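유세장에서 말이 꼬일 때: 연설 원고와 기억에 대하여
발표자 메모 (10월 모임용, 말하듯이 읽을 것)
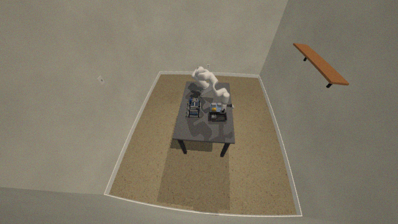
이미지 제공: Cedodar

자, 안녕하세요. 마이크 들리시죠? 뒤쪽도요? 좋습니다.

저는 선거 캠프에서 연설 원고를 쓰고, 후보 옆에서 그 원고가 망가지는 걸 지켜보는 일을 꽤 오래 했습니다. 오늘은 그 망가지는 순간 얘기를 하려고요. 후보가 누구나 아는 문장을 인용하려다가 중간에서 딱 막히는 그 순간 말입니다. (여기서 잠깐 쉬기. 웃는 분 있으면 같이 웃기)

첫 번째 이야기, 이리스 퓨(Eirlys Pugh) 후보부터 갈게요. 지방의회 선거였고, 저녁 7시쯤 체육관 유세였습니다. 마지막에 지역 사람이면 어릴 때부터 외우는 시 두 줄을 넣자고 제가 우겼어요. 네, 제가요. 딱 두 줄이니까 카드에도 안 적었습니다. 그런데 첫 줄은 멋지게 나오고, 둘째 줄에서 단어 하나가 안 나오는 겁니다. 후보가 "그다음은 다들 아시죠" 하고 넘어갔는데, 청중은 그냥 박수를 쳤어요. 체육관에 322명이 왔었는데 그 자리에서 저한테 뭐라고 한 분은 한 분도 없었습니다. 문제는 다음 날 아침이었죠! 그 대목만 잘린 영상이 돌기 시작했고, 제목이 "고향 시도 모르는 후보"였습니다.

(천천히) 연설은 이십 분이 넘었어요. 주택 공약, 버스 노선, 다 있었습니다. 기사에는 한 줄도 안 실렸고요. 억울했냐고요? 엄청 억울했죠. 그런데 며칠 지나고 보니 제 잘못이 제일 컸습니다. 외우는 문장일수록 적어 놔야 한다는 걸 그때 배웠거든요.

두 번째, 왜 하필 아는 문장에서 막히느냐. 저는 심리학자가 아니니까 현장에서 본 것만 말씀드릴게요. 통째로 외운 문장은 노래 같아서, 중간에 누가 기침만 해도 끊깁니다. 한번 끊기면 중간부터 다시 못 들어가요. 처음으로 돌아가야 하는데, 연단에서 처음으로 돌아가는 건 무섭죠. 게다가 후보들은 하루에 같은 연설을 몇 번씩 하니까, 이 말을 방금 했는지 아까 그 동네에서 했는지 헷갈립니다. (아는 분들 고개 끄덕일 것)

메이리언 오언(Meirion Owen) 후보는 이걸 아주 뻔뻔하게, 칭찬입니다, 넘기던 분이에요. 막히면 그 자리에서 안경을 꺼내 쓰고 "제대로 읽어 드리겠습니다" 하고 카드를 봤어요. 끝입니다. 사과도 안 하고 농담도 안 해요. 그 영상은 돌지도 않았습니다. 볼 게 없으니까요.

세 번째는 상대편일 때 얘기입니다. 이게 오늘 제일 하고 싶은 말이에요. 상대 후보가 말을 더듬었다, 그러면 캠프 단체방이 난리가 납니다. 빨리 올리자, 자막 크게 넣자. 저도 그 방에서 제일 신난 사람이었던 적이 있어요. 드로케버(Drokever) 지역구 토론회 때였는데, 상대가 조례 이름을 틀렸고 우리가 그걸 한 시간도 안 돼서 올렸습니다. 조회수는 좋았죠. 그런데 댓글을 읽어 보니 "너희 후보는 그 조례에 찬성이냐 반대냐"는 질문이 계속 달리더라고요. 우리는 답을 준비 안 했었고요. (쉬기)

그때 캠프 자원을 맡던 나탈리나 베네데티(Natalina Benedetti) 씨가 영상을 내리자고 했습니다. 저는 반대했어요. 결국 내렸고, 대신 조례에 대한 우리 입장을 700자로 써서 올렸습니다. 조회수는 훨씬 낮았는데, 공유한 사람들이 그 동네 사람들이었어요. 지금 생각하면 나탈리나 씨가 맞았습니다. 본인한테 이 말을 아직 못 했네요. 혹시 오늘 오셨으면, 네, 맞으셨습니다.

네 번째, 기자분들 계시니까 조심스럽게. 말실수 기사 쓰지 말라는 얘기 아닙니다. 후보가 한 말은 기사가 되는 게 맞아요. 다만 전체 문장은 같이 실어 주셨으면 합니다. 떰 꺼(Tâm Cù) 기자가 지역지 왈차크(Walczak)에 쓰던 방식이 저는 참 좋았어요. 후보가 한 말을 그대로 적고, 원문을 옆에 적고, 그다음 문단에서 그날 연설 내용으로 바로 넘어갑니다. 해설이 없어요. 읽는 사람이 알아서 판단하라는 거죠. 우리 후보가 거기 걸렸을 때도 항의 전화를 할 수가 없더라고요. 틀린 데가 없어서요.

다섯 번째는 실무입니다. 메모하실 분은 지금 하세요.

인용문은 아무리 짧아도 카드에 크게 적는다.
카드 한 장에 인용 하나만. 뒷면은 비운다.
인용 직전 문장은 짧게 쓴다. 숨 쉴 자리가 필요합니다.
막히면 카드를 본다. "아시죠?"는 금지!
리허설은 시끄러운 데서 한다. 저는 라디오 틀어 놓고 시킵니다.

스튜테텔(Stutetell) 연설 모임에서 이르판 나이르(Irfan Nair) 씨랑 이걸 연습 과제로 해 봤는데, 라디오를 켜니까 참가자들이 거의 100번은 멈췄을 거예요. (과장 아니냐고 물으면: 이르판 씨가 세다가 포기했다고 답하기) 저도 해 봤습니다. 제가 쓴 원고인데 제가 틀렸어요. 하하.

시간 남으면: 프롬프터 질문이 꼭 나옵니다. 있으면 쓰세요. 근데 야외에서는 햇빛 때문에 안 보일 때가 있으니 카드는 무조건 주머니에. 이리스 후보는 그 뒤로 외투마다 같은 카드를 넣어 다녔어요. 그 시 두 줄 적힌 카드요.

시간 모자라면 메이리언 얘기 빼고 바로 세 번째로.

질문 받겠습니다. 앞줄부터 할게요. 마이크 돌려 주세요.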